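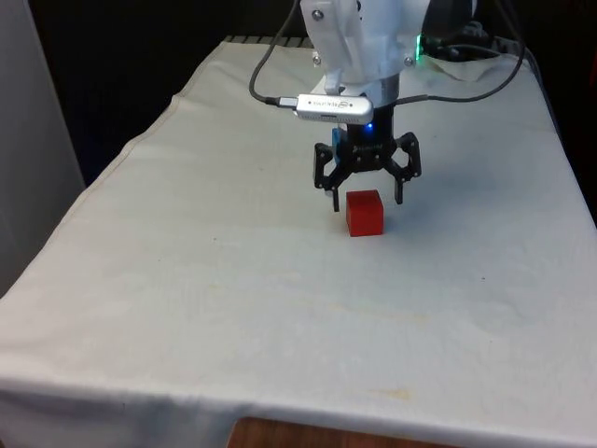

Some notes on letting a shared allotment plot go and taking on a smaller one, as a few of you asked after Monday's post. I'll put it all in one thread.

Background first. I had a full plot at Ornberg with Rhun Ifans for 6 years. He did the potatoes and the digging, I did beans, soft fruit and the paperwork. He's moving to the coast in July and I can't manage the whole thing alone.

The site rules let you split a plot in half if the person on the waiting list agrees to take the other half as it stands. Ours did. Her name is Luminița Filip and she wanted the end with the shed, fine by me, the roof leaks.

What I kept: rhubarb, two rows of raspberries, the water butt, the compost bays. What went with her half: the gooseberries, the cold frame and a lot of bindweed. I did tell her about the bindweed.

The rent for a half plot isn't half the rent. Check this before you sign. You still pay the full water charge at our site, and the key deposit of 2,000 pence (yes, they write it in pence on the form) doesn't get split either.

Moving raspberries in the wrong season is a bad idea and I did it anyway with one short row that was over the new line. Cut them right down, kept a big lump of soil on each, watered every evening. Half have leaves. I'll replace the others in winter with bare root canes.

Marking the boundary took longer than the digging. We used string first, then Harish Nishad from the next plot lent us his long tape and it was clear our string was off at the path end. Moved it. Nobody lost a gooseberry.
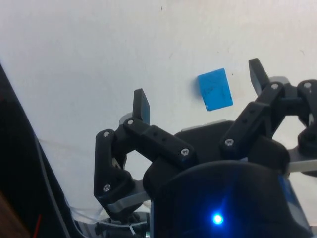

Labels next, as I lost track of everything during the move. Lolly sticks rot and the plastic ones snap by the second summer. I've gone over to small offcuts of painted wood with pen on the top face. Keep the writing big. A bright colour is easy to spot, but a short scrawl is no use to anyone by August, and I have a whole row of beans that I can only describe as "beans". Pencil lasts longer than most pens outdoors.

Seed order for the smaller plot: one climbing bean, one dwarf bean, chard, beetroot, two squash plants at most. I used to grow 200 onions every year and gave most of them away. This year it'll be a tray of shallots.

Compost. Three bays is too many for half a plot, so the third one now holds leaf mould. If you do this, line the front with old fleece or it blows all over the path and you get a letter. Laurier Bouchard has had 2 letters.

Someone asked about tools. Rhun left me the good fork and took the spade. I've kept the hoe, a hand fork, one watering can and the wheelbarrow, which has a name (Trevor) and a flat tyre.

Time spent: mostly evenings after seven, and the odd long Saturday. It's a lot less than before. I can weed the whole half in one go now and still be home for tea.

Next job is netting the raspberries before the blackbirds start. If anyone near Ornberg has spare hoops I'll swap for rhubarb.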